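Haushalt & Werkstatt > Robotik und Automation
Thema: Kann so ein Arm inzwischen wirklich den Abwasch wegräumen?

Stustus schrieb:
Guten Abend in die Runde, ich lese hier seit Jahren meistens nur mit, aber jetzt muss ich doch mal fragen. Meine Schwester ist felsenfest überzeugt, dass wir in 5 Jahren keinen Teller mehr selbst in den Schrank stellen, und ich bin von Beruf Tischler und sehe jeden Tag, wie viel Gefühl schon im simplen Anreichen einer Leiste steckt. Wo stehen wir denn nun? Mich interessiert der ganz normale Kram: Tisch abräumen, Schüsseln stapeln, etwas vom Boden aufheben.

Mateos schrieb:
Schöne Frage! Ich beschäftige mich in meiner Freizeit viel zu viel damit (sagt jedenfalls meine Familie) und finde, dass man den Sprung der letzten Jahre gar nicht hoch genug schätzen kann. Eine Schüssel am Rand fassen, anheben, woanders wieder hinstellen, das geht inzwischen richtig ordentlich, solange sie frei steht und genug Licht da ist. Ich hänge mal zwei Bilder aus der Sicht des Greifers an, damit man sich vorstellen kann, womit die Maschine eigentlich arbeiten muss.
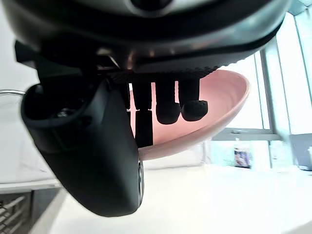 Die rosa Schüssel auf dem weißen Tisch und der Blick auf den Holzboden:

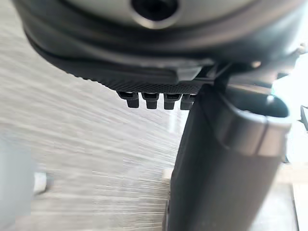

Pillusico schrieb:
Danke dir, Mateos! Eine Frage von einer völligen Laiin: Warum ist eine Schüssel für so einen Greifer schwieriger als ein Karton?

Mateos schrieb:
Der Karton hat gerade, parallele Seiten, da drückt man von links und rechts zu und fertig. Bei der Schüssel bleibt meistens nur der Rand, und der ist schräg und oft glatt. Greift man ein bisschen zu weit außen, kippt sie weg, und wenn noch Suppe drin ist, hat man die Bescherung.

Steno schrieb:
Bei aller Sympathie, ich muss Wasser in den Wein gießen. Bei uns in der Fertigung läuft seit Juni ein Arm, der Drehteile in Kisten legt, immer dieselben, immer an derselben Stelle. Bis der sauber lief, haben wir 38 Stunden eingerichtet, und dann hat jemand die Kiste um eine Handbreit verschoben und alles stand. Und zu Hause steht jeden Abend alles anders. Bei meinen beiden Jungs sowieso.

Mateos schrieb:
Das ist aber auch die alte Schule, Steno, fest programmierte Punkte. Die neueren Systeme schauen hin und korrigieren unterwegs. Schnell sind sie nicht, das gebe ich gern zu.

Steno schrieb:
Schauen ist gut, aber halt mal ein nasses Glas im Gegenlicht hin, dann reden wir weiter.

Stustus schrieb:
Ihr seid ja wunderbar, vielen Dank! Dann richte ich meiner Schwester aus, dass sie vorerst weiter abtrocknet. Wie ist das mit Lappen und Handtüchern, ist das leichter oder noch schlimmer?

Pillusico schrieb:
Würde mich auch interessieren, bei 6 Leuten im Haus wäre mir die Wäsche ehrlich gesagt viel wichtiger als das Geschirr.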